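Der Chor von Wirkis

Seit meine Tante mir das halbe Haus in Wirkis vererbt hat, singe ich im Kirchenchor. Das eine war an das andere geknüpft, stand so im Testament, zweiter Absatz, gleich hinter den Einmachgläsern.
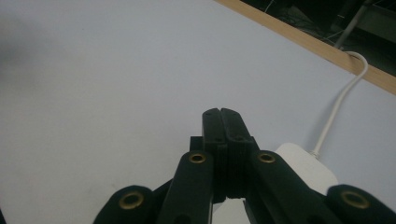
Du bist aber kein Alt, meinte Giuliana Restrepo gleich in der ersten Probe, du bist ein Tenor, der sich nicht traut. Ich habe gelacht, sie nicht. Also kam ich zu den Tenören, wo bis dahin nur der alte Yousafzai saß und Hustenbonbons lutschte, während die anderen sich einsangen.

Ihr müsst wissen, ich kann keine Noten lesen. Ich tue so! Wenn die Punkte nach oben gehen, gehe ich auch nach oben, und wenn Yousafzai Luft holt, hole ich Luft — das ging fast 50 Takte lang gut, dann kam eine Pause, und ich sang hinein. Ganz allein, ein richtig schönes langes O. Giuliana hat den Arm sinken lassen und gefragt, ob meine Tante das auch immer so gemacht habe.

Hatte sie wohl. Auf dem Heimweg, es ging schon auf neun Uhr zu und roch nach Heu, hat Yousafzai mir davon erzählt. Fünfzehn Jahre hat sie in jeder Probe an derselben Stelle hineingesungen, im selben Lied, und irgendwann haben die Leute aus Kakska, die sonst zu ihrer eigenen Kirche gehen, im Juli extra den Bus genommen, um es zu hören. Und dann hat sie einmal geschwiegen. Da war der Chor so durcheinander, dass die Bässe vier Takte zu früh fertig waren.

»Warum hat sie geschwiegen?«, habe ich gefragt.

Er hat sein Bonbonpapier gefaltet, ganz klein, und in die Westentasche gesteckt. Sie sei böse auf ihn gewesen, sagte er. Das O sei nämlich immer für ihn gewesen.

Ich wusste überhaupt nicht, wohin mit mir. Meine Tante, die mir zu jeder Konfirmation in der Verwandtschaft dieselbe Karte geschickt hat (mit Taube), und der Yousafzai! Ich hätte gern noch mehr gefragt, aber da waren wir schon an seinem Gartentor, und er suchte den Schlüssel.

Zu Hause habe ich mir ein Glas von ihren Birnen aufgemacht und mich mit dem Notenblatt ans Fenster gesetzt. Die Pause ist mit Bleistift eingekreist, und daneben steht in ihrer Schrift: laut.

Nächste Woche proben wir wieder. Ich habe Hustenbonbons gekauft.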